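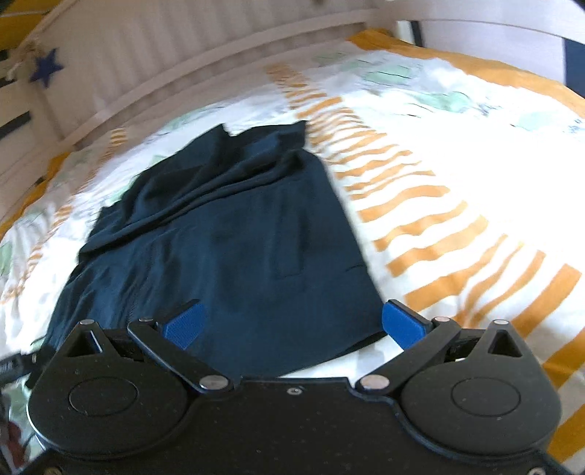
Lanying Wan's view was that a rule is no use if two people can read it two ways, and our first draft had several like that. "Hold the cloth firmly" was one. We rewrote it before the June trials.

3.2 Handling rules for garments

The Bindbridge rules now say the fingers must be fully open before they come down to the cloth. The grip is taken on a fold, and the operator pauses before lifting. Any recording that breaks a rule is marked and left out. Of 4,000 recordings, 2,568 passed. Shiyu Fan checked 90 of the rejects again and changed the mark on three.

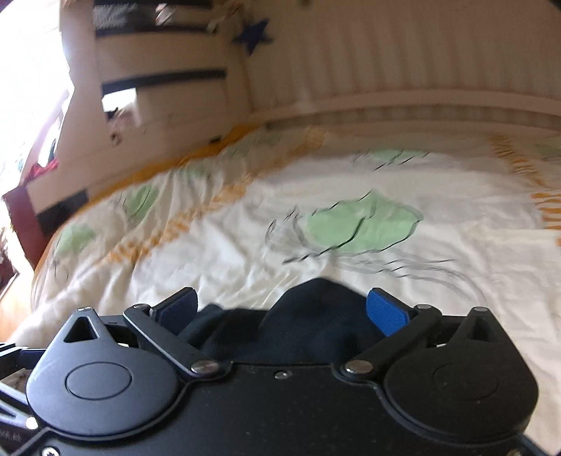 Figure 2. Dark navy fabric held between the two finger pads, over the bed.

Rules for stiff items are in section 3.3.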